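Does a 200-trial success rate mean anything for PC disassembly?

Duvex
Jun 21, 2023
I'm reading up on the Kelberg method for robots taking desktop computers apart and putting them back together. The write-up says it was trained on 3613 demonstrations and tested over 200 trials, and the headline success rate looks great. My boss wants to know if we should copy it for our recycling line. I have doubts. All the trials seem to use one model of computer. Am I being too picky?

Grireneo
No, you're not. Check what they count as a trial. In papers like this a "success" is often one step, say lifting a memory stick, and a full teardown needs a dozen of those in a row. Even a good rate per step turns ugly when you multiply it out. Also look for how many different cases were in the test set, and whether a person reset the parts between runs.

The fixture matters as well. We tried to reproduce a similar result in December and our bench looked much like this, with the processor and the memory module each in their own holder on a printed tray next to the open Dell.
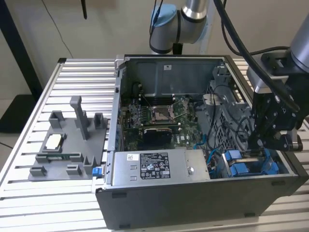

Roman says the tray is fair game, as plenty of factory cells use fixtures and the paper never claimed to handle loose parts. I'd accept that if the abstract mentioned it. It doesn't – you have to dig through the appendix. We ran 12 attempts with the tray turned a little and finished 6. Small sample, so don't quote me, but I wouldn't buy equipment on the strength of that paper.

Kelberg_fan
works fine for us, just get more demos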